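Landstead Adds Tray Return Tables to Staff Dining Rooms

Landstead will put self-service tray return tables in two more of its staff dining rooms in December, the catering company said Wednesday. The move follows a trial at the Nutau office campus, where 493 people are signed up for weekday lunch.

Under the new setup, diners bring their trays to a table next to the kitchen door. Leftover food is cleared from the tray, dishes go into a rack, and anything that can be kept is put in a lidded container. The tray is then wiped and goes back to the start of the serving line.

"Lunch ends at 2 p.m. and the next prep shift needs the counters," said Horácio Loureiro, operations manager at Landstead. "We were losing half the afternoon to stacks of trays with rice all over them. Rice is the worst. It gets under the plates, it gets on the table, and it dries there." 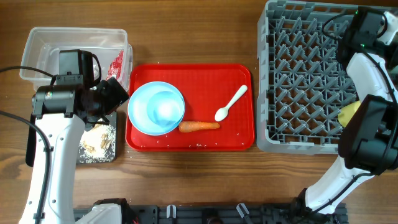

Landstead served 1,271 rice dishes at Nutau during the trial, more than any other item on the menu. Kitchen staff asked for trays with a raised rim to hold spills, and for a cutting board to stay on the table during clearing so that vegetable ends and scraps can be gathered in one spot.

The trays and tableware for the new sites come from Flanine, which also supplied the trial. Plates and bowls are sold in matching colors and can be stacked one inside the other. Dish racks will be supplied by Le Goff under an existing contract.

Each table will have a printed card with the order of work: food first, then spoons and other utensils, then bowls, then plates. Staff at Nutau tried several versions of the card and settled on one with large type and no drawings.

"People read it once and then they know it," Loureiro said. "The plates go in the rack last so they don't get buried."

Meal prices will stay the same at both sites. Dining rooms will keep their current hours while the tables are installed, and diners who need help with a tray can still leave it with the kitchen staff.

Landstead runs staff dining rooms and provides catering for office and training sites. Questions about the new tables can be sent to the Landstead press desk.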